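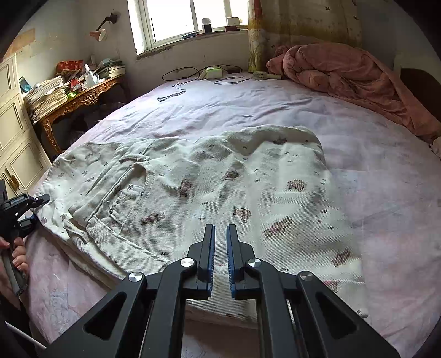
Bear-print ribbed garment on a pink and lavender sheet.

Gilmont Care Label Text Set

Version 2, April 2022
Maintainer: Irena Szczepańska
Label review: Glenys Penrose

Summary

A text-only set of washing and drying instructions transcribed from the sewn-in labels of household textiles. It was built to test parsers that turn free-form care wording into standard fields. No label scans are distributed.

Contents

The set holds 1288 records in one tab-separated file, labels.tsv. Each record has these columns:

record_id - integer, stable between versions
item_class - bedding, nightwear, towel, curtain, other
raw_text - wording as printed, line breaks replaced by a vertical bar
wash_max_c - integer or blank
tumble - yes, no, low, blank
iron - 0 to 3, or blank
lang - two-letter code

A blank means the label is silent on the point. It does not mean the treatment is allowed.

Collection

Labels were typed by hand from items held at the Sial and Biltico stores. Faded characters are entered as a question mark. In 277 records at least one character is unreadable. Spelling errors on the label are kept in raw_text and ignored in the parsed fields.

Bedding

Quilts and duvets often carry two labels, one for the cover and one for the filling. Both are entered, as separate records with consecutive ids. Where they conflict, neither is corrected.

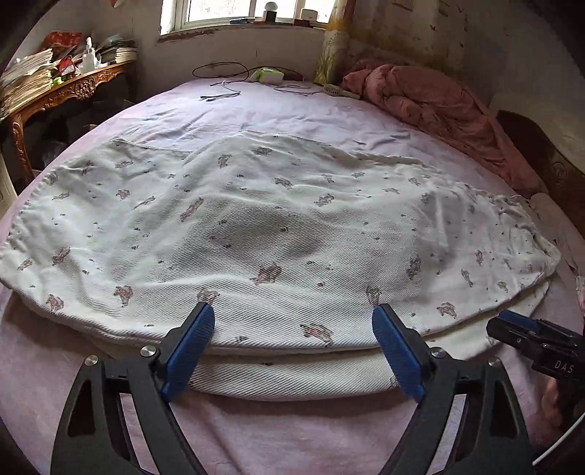
Known problems

Curtain labels are few and mostly in one language. Symbols with no accompanying words were skipped in version 1 and added in version 2 for over 300 records. Fahrenheit values are converted and rounded to the nearest five degrees Celsius - check raw_text if the exact figure matters.

Loading

The file is UTF-8 with no byte order mark. The Drollus reader treats blanks as zero by default; set keep_blank to true before import.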